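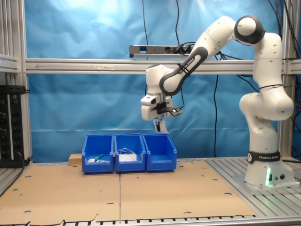
Trerel Teaching Package for Single-Arm Workcells

14 shares | 2 comments

Product overview

The Trerel Teaching Package allows an operator to show a robot arm a task and to save each showing as a complete record. It is supplied by Sellent to laboratories, training centers, and small production sites that wish to teach sorting, picking, and placing without writing a motion program for every item. The package is suited to bench work with open-front bins, small hand tools, coiled cables, and boxed parts.

Two ways of teaching

Hand guiding. The operator holds the arm near the wrist and leads it through the task. The gripper is opened and closed with a foot pedal, so both hands remain free. This method is recommended for short reaches and for work close to the front lip of a bin.

Remote control. The operator stands or sits outside the cell and moves the arm with the Tivlow hand controller. Speed is limited during remote teaching and may be lowered further by the site supervisor. This method is recommended for longer sessions and for any task in which the operator's hands would block the camera's view.

The two methods may be combined in one task file. Each recording is marked with the method used.

What is supplied

Tivlow hand controller with 2 spare grips
Foot pedal with cable
Bracket for a gripper-side camera
Recording software, with licenses for 2 workstations
Printed operator guide

The robot arm, gripper, camera, table, and bins are not included. Buyers should confirm with Sellent that their arm model is supported before placing an order.

Recording and storage

A task file holds up to 300 recordings. Joint positions, gripper opening, and camera video are saved together on one clock. Recordings may be replayed at reduced speed, trimmed, or rejected before use. For a first bin-picking task, Sellent advises 100 accepted recordings, with the items moved between recordings.

Safety

Only trained staff may enter the cell during hand guiding. The emergency stop must be within reach of the operator at all times. Remote teaching must not begin while any person is inside the marked area.

Training and support

Operator training is led by Najwa Sleiman and Ruaridh Nisbet at the buyer's site. The next group course opens in May and has 23 places. Technical questions should be addressed to Aminu Okonkwo, Product Support, Sellent.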